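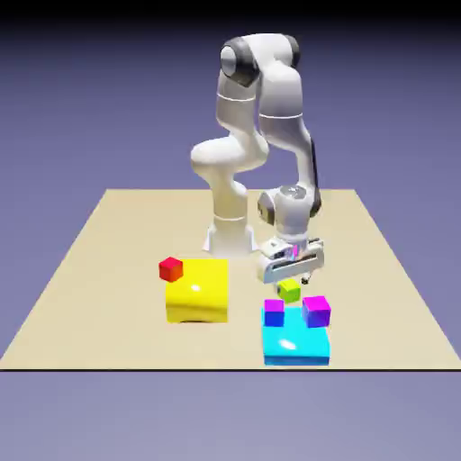 Before you pay for a gripper for the workshop bench, try it in a simulator, and don't believe the first good result. Most simulators will give you an arm, a table and some blocks inside an evening. Set out something mean. A small red cube hanging over the side of a big yellow block is a far better test than the little green one sitting flat on the table, as a clumsy approach can tip it. With the arm hanging down over the green cube and blocks close on either side, any parallel gripper ought to look clever.

Tips for comparing grippers without being sold to

Write down what you want picked up first. Screws, jar lids, sanding blocks, whatever it is. Do this before reading a single product page.

Measure your widest item and your narrowest. Two-finger grippers have a fixed opening and the listing will often give it in small print, or only for the long fingers that cost extra.

Run 75 tries per gripper, and move the items between tries. Ten is a demonstration. I did 1,035 simulated picks with the Trindia fingers and the misses bunched up near block edges, which I would never have spotted in the first dozen.

Be rude about friction. The default setting is usually generous. Halve it and run the lot again. If the score collapses, you were testing the setting.

Don't trust suction on anything dusty. Maksym Kuzmenko swears by his Plindholm cup for sheet goods, and fair enough, but his shop is cleaner than my kitchen.

Spend on the controller last. The dearer one I was quoted came to 1,885 with cables, and I still can't see what it does for a person moving jar lids - perhaps it's lovely in a factory.

Check the cable run at full stretch. Simulated arms seldom have any cables at all. Real ones snag on the vice.

Ask for a return period in writing. Kiltitz gave me 3 weeks once I asked, after offering none.

Keep the box.

Page last changed November 2025. I'm testing soft finger pads next and expect to be disappointed, though Tamara Marchuk has bet me a tin of wax that I won't be.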